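To: Domestic Manipulation Safety Practice list
From: Ghazal Hassanpour
Date: June 16, 2024
Subject: Re: Draft 3, Section 6 (work near cooking appliances)

Dear colleagues,

I am replying to the comments that Thibault Le Goff sent on behalf of the Dorow site. His message is quoted in part, with my answers after each passage. The editing group has read these answers and agrees with them, except where I say otherwise.

Thibault Le Goff wrote:

> Clause 6.2 says that an appliance must be "in a safe state" before
> an arm is mounted within reach of it. Our operators read this in
> different ways. Some switch the burners off at the knobs. Others go
> to the breaker panel. In February we had two teams in the same
> kitchen following two different rules, and each believed the draft
> supported it.

The wording will be changed. The new text of 6.2 defines two states. In the first, called "controls off," every knob or touch control is in its off position and a second person has confirmed this aloud. In the second, called "isolated," the appliance has also been disconnected from power at the breaker or the plug. Controls off is enough for setup, camera adjustment and any task that does not involve the appliance. Isolated is required for any task in which the arm is expected to touch a knob, a burner or the oven door, unless live heat is part of the approved task plan.

Please note that with exposed coil burners the color of the coil may not be used as evidence of its state. A coil can be hot enough to burn skin or melt a cable jacket long after it has stopped glowing. The clause now says this in plain terms.

> We also ask for a number. "Allow to cool" is not something that
> an operator can sign for.

Agreed. Draft 4 will require a surface reading by contact probe at each burner, and no cable, cloth or plastic part may be placed on the cooktop until every reading is below the limit in Annex B. Omprakash Ahuja has asked that shiny drip bowls and center caps be named in the annex as places where infrared thermometers give poor readings. We have accepted this. An infrared reading may be used as a first check, but it does not replace the probe.

> Clause 6.5, on mounting, was written for workbenches. It assumes a
> clear floor and a clamp on a fixed edge. Most homes offer neither.

This was the most useful comment we received, and the clause has been rewritten in full. The main points are as follows.

6.5.1 A mounting arm, stand or extension used near a cooktop shall be supported so that, if any one joint slips, no part of it can come to rest on a burner.

6.5.2 Each clamp and intermediate joint shall be tightened and tested by hand before the session and again after every change of position. The test is recorded on the session sheet.

6.5.3 Cables shall be led away from the cooktop on the side farthest from the burners in use. Where a cable must cross the floor, it shall be taped or covered along the walking path. A loop may be left near a moving joint, but it shall be short enough that it cannot reach a burner or catch a pan handle.

6.5.4 Oven door handles shall not be used as clamping points. The door can open under load.

Tamara Pop has asked whether 6.5.3 applies to cables carrying only low-voltage signals. It does. The concern is heat and tripping, and the voltage makes no difference to either.

> Finally, household textiles. Our residents hang towels on the oven
> door and keep cloths next to the stove. Are we expected to clear
> the kitchen? If so, the recordings will no longer represent homes
> as people use them.

The editing group was divided on this point. Aurel Lazăr, writing for Stoica, would require all cloth to be removed within arm's reach of the cooktop. The sites at Wavinari and Grukell would prefer no restriction while the appliance is isolated. The compromise in Draft 4 is that towels and cloths may stay where the household keeps them in the controls-off and isolated states, provided that they do not touch a burner. They must be removed before any burner is energized, and the person who removes them signs for it. I ask that members who object to the compromise propose wording of their own, as a general statement of disagreement will not help us at this stage.

The same rule applies to pans. A covered pan left on a burner shall be treated as hot and full until a person has checked it – this includes pans which the operator believes to be part of the set-up.

A few procedural matters remain. We have received 79 comments on Draft 3, and 221 addresses are subscribed to this list, so I would encourage those who have not yet written to do so. Each comment should name the clause, quote the present text and give the text proposed. Comments longer than 250 words should be sent as an attachment. Sites that already have a written kitchen procedure are invited to share it, even where it departs from the draft.

Draft 4 will be circulated once Annex B has been checked. Until then, sites should continue to work under Draft 3, with the one exception that the stricter reading of 6.2 applies from today.

With kind regards,

Ghazal Hassanpour
Editor, Section 6

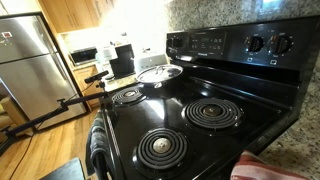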